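Settlement and citizenship tests: common questions
Last updated April 10, 2023

Who has to sit the language test?
Most adults applying for permanent residence in Tirard. You are exempt if you are 70 or over on the day you apply, or if you finished compulsory school here.

What does the test involve?
A reading paper, a short piece of writing and a spoken interview. The interview is held on a separate day, usually within 21 days of the written papers. Bring the passport or residence card you registered with — a photocopy will not be accepted.

How much does it cost?
The fee is 129 for each attempt and is paid when you book. It is not refunded if you miss your sitting, unless you send a medical note.

Can I ask for extra time?
Yes. Write to Mieke Jansen in the access office before you book, and enclose a letter from your doctor or a specialist. Requests for the next round close at the end of May.

Where are the tests held?
At the Jurholm and Someck centres. Jurholm has step-free access and more places, but it fills up first. Nearly 2,000 people sat there last year.

I failed one part. Do I have to take everything again?
No. Passes in the other parts stay valid for two years. Book a resit for the part you failed and quote your original candidate number.

Can I appeal against my result?
You can ask for a re-mark of the writing paper. Appeals about the interview are read by Liviu Cozma and answered by post.

Do children need to apply separately?
Children under 16 are included on a parent's form. Anyone aged 16 or 17 fills in their own form but does not sit the test.

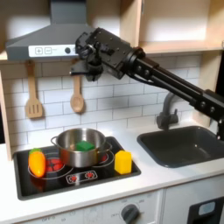 Can someone come with me to the interview?
They can wait in reception. Interpreters are not allowed in the room — the only exception is a sign language interpreter booked through us.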